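Notebook, tray team, January
Entry started 3:40 pm, finished at home

Best afternoon we've had since the fall! Writing it all down while I still remember which change did what, so the people who come in tomorrow don't have to dig through the chat.

Where we were. Last session the arm kept picking up trays fine and then letting go too early at the shelf. We argued for a while about whether that was the policy or the gripper. Zoltán Kerekes thought it was the demos, and he was right. Half of our old ones were recorded by people in a hurry (me included, I'm not proud of it) who opened the fingers while the tray was still an inch or so above the surface. A person watching doesn't even notice. The model copies it faithfully.

So today's job was fresh demos of the place-on-shelf task, slower, with a pause before release. Target for the month is 151 clean ones. I'd like to beat that, but let's get there first.

Setup notes
Project name on the drive is still Perkov. The folder called Zedside is the old task, please don't save into it, I moved two stray runs out of there this morning.
Reset the arms to home before every run, both of them, even if you only plan to use the left.
Max length is 4000 steps. Anything that hits the limit gets thrown out automatically and you won't get a warning.
Speed scaling at 20 percent for the last bit of the approach. I tried it higher and the tray chattered against the shelf front.
Trays go on the top shelf. The small stuff stays on the lower one, leave it alone between runs so the background matches.

We changed the start positions too. The old demos had every tray lined up straight, which looks nice and teaches the thing nothing about angles. Now whoever is resetting gives each tray a twist before stepping back. Please do it without thinking too hard. If you try to be random you end up making the same four poses over and over (Zoltán went back through the old resets and caught me doing exactly this).

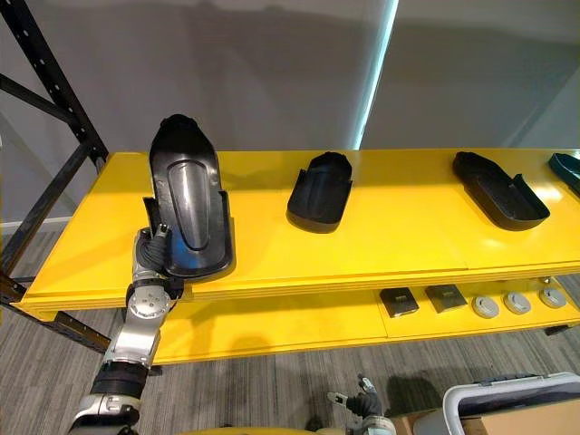

Left gripper with a tray held up at the front of the top shelf, three more trays on the shelf to the right.

The glossy plastic is the fun part. Light slides all over these trays and the depth reading gets patchy on the raised panel in the middle. I had expected that to be our biggest headache. But if you go for the rim and ignore the panel, it's so much better! The side walls give the fingers something with a real edge to hold. We should write "rim, always rim" on the whiteboard.

A tilted hold at the shelf front is what I've been calling the lean. Bottom edge in close to the lip, top leaning toward the wall, wait, then ease it down flat. Mixed results from different drivers. Mine were jerky at the wrist. Zoltán's were smooth enough that I asked him to do a whole block so we can train on just his and compare.

Things that went wrong
Run 6, I bumped the pedal and recorded eleven seconds of nothing. Deleted.
Run 14, tray turned in the grip during the lift. Kept it, the recovery was good and we have hardly any recoveries.
Run 19, time stamps on one wrist camera jumped. Restarted the logger and it behaved after that, but I'd like someone to check the cable at that end.
Lost a good stretch to the Troncoso script refusing to load. Wrong Python environment. Again.

Training started at 6:15 pm on the Faseck machine, 2000 iterations as a first look, only to see if the early release goes away. The log is in the usual place. If the loss curve goes flat in the first stretch, kill it and message me, no need to wait it out.

Open questions for the group
Do we want the open end facing a set direction when the tray goes down? The rules for the spring demo just say "on the shelf," so I vote no for now.
Can the second arm help steady a tray? I'd love to try it. Zoltán says finish the one-arm version first, and fine, he has a point, but I'm putting it on the list.
Does the pause before release need to be a fixed length? I've been counting to two in my head and I doubt my two is the same as anyone else's.

Next time: more demos from the far right side, we're thin there. Bring the long charger for the laptop.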